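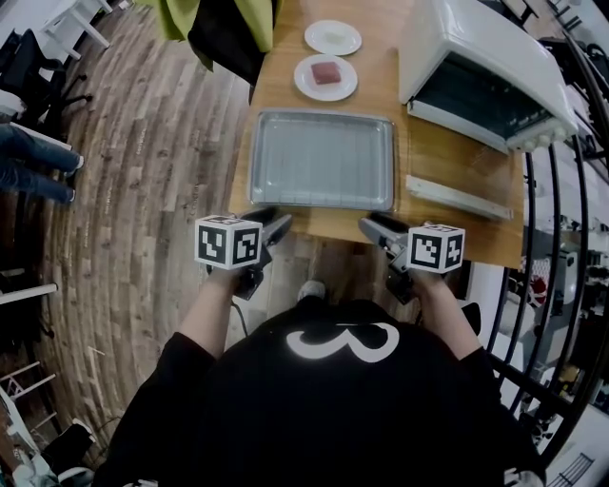
Skumance Hand Kit
Two-hand handheld gripper set for recording manipulation demos

In stock – ships in 21 days. Spare jaws ship sooner, ask.

Overview

Collect two-handed demonstrations without a robot in the room. One gripper per hand, a marker cube on top of each, person does the task the way they'd do it at home. You get pose for both hands, jaw opening, and video, all on one clock. Train on it, then run the policy on your arms.

Built for kitchen, tabletop and packing work. Trays, plates, oven doors, lids, small food items. Most customers start with a cooking task, it's a good stress test – thin edges, flat things lying on a flat table, small stuff that sticks.

What's in the case

2 handheld grippers, left and right, gray jaws
2 marker cubes, white, printed on the faces, already calibrated to their gripper
2 cables, thin, black, with strain relief
1 sync box (Říha 2)
1 head camera mount, camera not included
1 calibration board
1 set spare jaw pads
Hard case

Not included: camera, laptop, table, anything you want to pick up.

Specs

Weight, each gripper with cube: 620 g
Jaw opening: 0 to 54 mm
Jaw travel sensing: magnetic encoder, absolute, no homing
Pose: from cube markers, head camera or fixed camera or both
Power: over cable from sync box
Recording format: one folder per episode, video plus a flat log file
Operating system: Linux for recording. Viewer runs on anything
Hand size: trigger loop adjusts, small to XL

The cables

People ask. Yes it's wired. We tried wireless on the first batch and dropped samples, went back. Run the cable down along your side and clip it at the waist, leaves the forearms free. Don't route it across the table in front of you, you will drag a plate off.

Cable length is fine for a normal table and a step or two each way. Longer ones on request, same price.

Recording a session

1. Plug in both grippers, then the sync box. Order matters on the older firmware.
2. Hold both cubes up in view of the camera until the viewer shows two green dots.
3. Close both jaws fully, open fully. Sets the range check.
4. Press the foot pedal or space bar to start an episode.
5. Do the task. Normal speed. Don't perform.
6. Press again to stop. Tag it keep or toss right away, you won't remember later.
7. Reset the table and go again.

Keep sleeves pushed up or wear something close fitting. Loose cuffs cover the cube and you loose tracking on that hand until it comes back.

Getting useful data

Move things between episodes. Tray a bit left, plates swapped, oven turned a few degrees. If everything sits in the same spot every time the policy learns the spot.

Vary the person too. Tall, short, left handed. A second operator changes the data more than a second hour with the first one.

Keep your failed grasps if the person recovers. A slip followed by a regrasp is worth having. A slip followed by swearing and a restart, toss it.

Roughly 32 good episodes gets you a first policy on a simple pick and place. Multi-step cooking takes a lot more, plan for it. Split long tasks up – load the tray, open the oven, tray in, close the door – and record the joins as well or the policy stalls in between.

Lighting: even, no bare bulb right over the markers. Glass doors and metal trays throw reflections. Usually harmless, but check the pose trace after the first few episodes before you burn an afternoon.

Background clutter is ok. Leave it. Your robot will see clutter.

Software

Siria recorder comes with the kit, no per seat fee. Live view of both hands, dropped-marker warning, episode tagging, batch export. Exports the hand poses relative to the camera or relative to each other. Second one is what you want for two-handed stuff, most of the time.

Replay tool included. Overlays the recorded jaw path on the video so you can spot drift. If drift shows up on one hand only it's nearly always a bumped cube, re-run the board.

March release added:
– mark steps by voice while recording
– faster export
– fixed the left/right swap when hands cross. Sorry about that one

Robot side

Matching jaws available for mounting on an arm, same geometry, same pads. Use them. Policies trained on our jaws and run on somebody else's will mostly miss thin edges. Flange adapters for the common bolt patterns, send us a drawing if yours is odd.

Cleaning

Jaw pads come off, wash in warm water and dish soap. Do this after raw meat, every time. Wipe gripper bodies with a damp cloth. No dishwasher. No alcohol on the cube faces, it lifts the print and then you're buying a cube.

Pads aren't rated for hot metal. Don't grab a tray that just came out of the oven. Record the take-out step cold, that's how we do it.

Questions we get

Can I use just one hand? Yes, unplug the other, tick single in Siria. Single kits also sold.

Does it work without the head camera? Yes with a fixed camera looking down on the table. Both is better, hands block each other.

How long can one person go? Shorter than you think. Swap people before the wrists get tired, tired hands make sloppy data.

Can I print my own cubes? You can, files are on the support page. We won't debug tracking on home printed ones.

Do you collect data for us? Yes, at our Sodomdale site. Tell us the task and the objects, we quote by episode. Write to Mārtiņš Lapiņa in data services.

Returns and repair

Returns accepted on unused kits, in the case, all parts. Repairs go to the Sodomdale bench. Put a note in with what happened, even just "dropped it". Encoder swaps are done while the unit's open if it needs one, no extra charge in warranty.

Ordering

Quotes, school pricing, bulk: Žydrūnas Jaunzems, sales. Say how many kits, which arm if any, and if you need the long cables. Purchase orders ok. Adapter drawings go in the same email please, not a seperate one.

Related parts

Spare marker cube, left or right
Jaw pads, pack
Long cable
Foot pedal
Arm-mount jaw set
Single hand kit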